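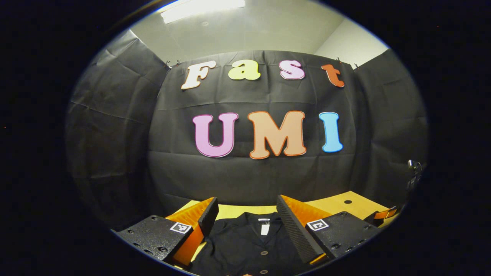

The Talteo Travel Steamer, After a Whole Winter of Shirts

I should say up front that I come from ironing people. My grandmother ironed pillowcases, my mother ironed dish towels, and I grew up believing that anyone who owned a steamer had simply given up. So when my neighbor Mafalda Torres lent me her Talteo for a wedding weekend I took it mostly to be polite, and then I kept it so long that I had to buy her lunch and buy myself one of my own.

Mine has been in use since before the holidays and it's now June, so I feel I know it pretty well. It's a small thing, with a fat little water tank that twists off the back and a cord that is long enough for a hotel room and a bit short for my bedroom (I stand at an odd angle next to the dresser and have gotten used to it). Heating takes 21 seconds from cold, which I timed on the kitchen clock one morning while the coffee was going, and I get two shirts out of a full tank, or one shirt and a linen skirt if I'm quick about the skirt.

What it does well is anything that hangs. Rayon, thin wool, polyester blouses, those jersey dresses that come out of a suitcase looking like a paper bag, all lovely. Black clothes are where it really won me over! I have ruined more than one pair of good black pants with an iron, that awful shine across the pockets, and the steamer leaves none of it. I go over them inside out anyway, out of habit, then turn them and brush the lint off while the fabric is warm.

Cotton is another matter. A heavy oxford shirt will come out respectable and no better, and the collar will still want a real iron if you're going anywhere that people look at collars. Pleats, forget it. Clementina Moreira at the alterations shop told me to pull the hem down tight with my free hand and steam from the inside of the shirt, and that did help quite a lot, though I scalded a knuckle learning it. Please wear the mitt.

The mitt, by the way, is sold separately, and I think that's a little mean. So is the lint brush attachment. Gikov makes a plain cotton mitt that fits just as well and washes better.

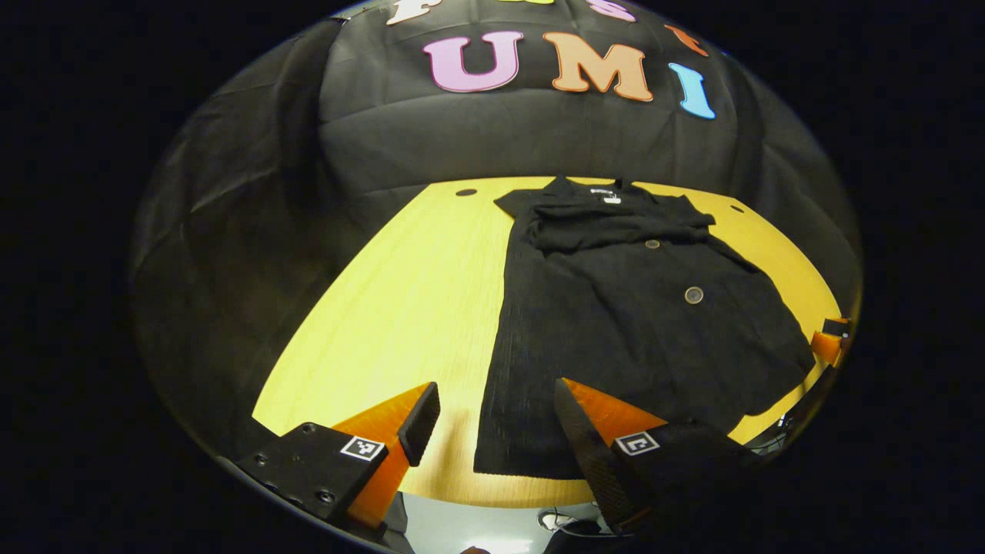 Can you use it on a flat table?

You can, with a folded towel underneath, but it spits a little once the tank tips past level, so keep the head up and the strokes short. For anything I have to lay flat, like a sweater, I hold it just above the knit and let the steam drift down, then smooth it with my palm and leave it alone until it has cooled.

We use cookies to remember your preferences. By continuing to read, you agree to our cookie policy. Accept | Manage settings

On upkeep, I've only had one scare. Our water is hard, and by February it had started coughing out white flecks onto a navy dress. A rinse with half vinegar and half water, left to sit overnight, put it right, and I've filled it with distilled ever since. Empty the tank before you pack it, too, or your socks will hear about it.

I'd buy it again for travel and for weekday mornings. If your closet is mostly cotton shirts, save your money and look after your iron.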